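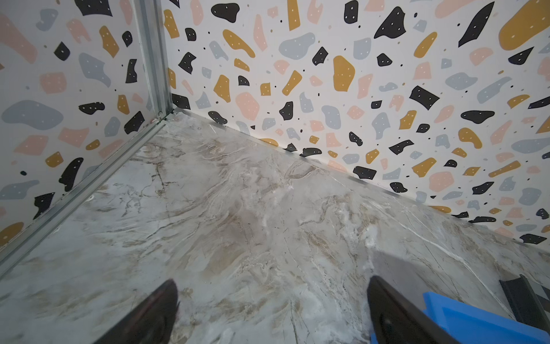 What counts as territorial waters?

Puspita Pangaribuan
I keep reading that a country's waters end 12 miles out, then that it controls fishing out to 200. Which is it? It's for a short talk on sea disputes in Asia.

Nandini Joseph
Both. The territorial sea goes out to 12 nautical miles. The exclusive economic zone goes to 200 – that covers fish, oil and gas, but foreign ships can still sail through.
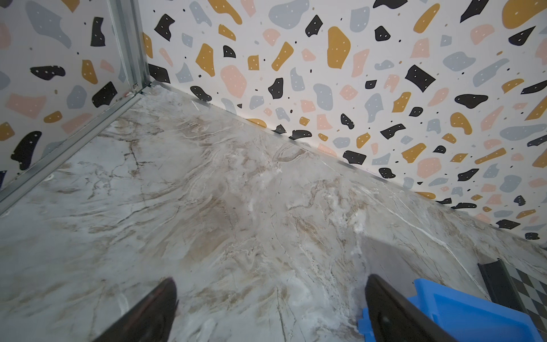 Where two coasts are under 400 miles apart, the zones overlap and the countries have to agree on a line. Many haven't.

Ravindran Varghese
Look up the Law of the Sea treaty, part 5. It's long.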